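Ternance sim pack, anyone paid for it?

barbu_fan: Prorard want 159 for the home scenes add-on. Worth it for pick and place work?

Raluca G: I've had it since March. Two renders from my runs, wrist view first, then the window side.
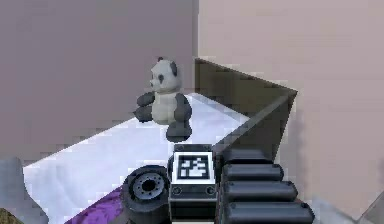
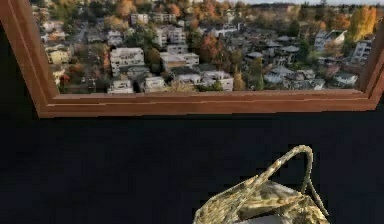
Marker tracking is fine for me. Soft toys are my main use and I've done over 1,000 episodes with no crashes.

dmocanu: Disagree on value. Textures are too soft for that price and support took 2 weeks to answer me.

Raluca G: They answered me the same day. Which version?

dmocanu: The old one. Will update and try again.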